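## About Plorkport Books

Plorkport Books is a small publisher of crime and mystery novels, based in Tirine. We started in 2000 with a list of two paperbacks and now have 147 titles in print – most of them series.

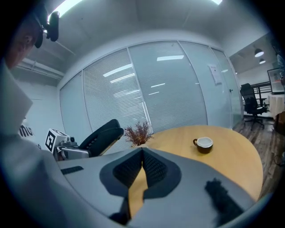
Our readers' group meets every September to go through the new manuscripts. Dress is informal, and a baseball cap is as welcome as a collar. We publish 12 books a year under two imprints, Grodent for police stories and Rathore for village mysteries.

Submissions are open to writers without an agent. Please send three chapters and a one-page outline.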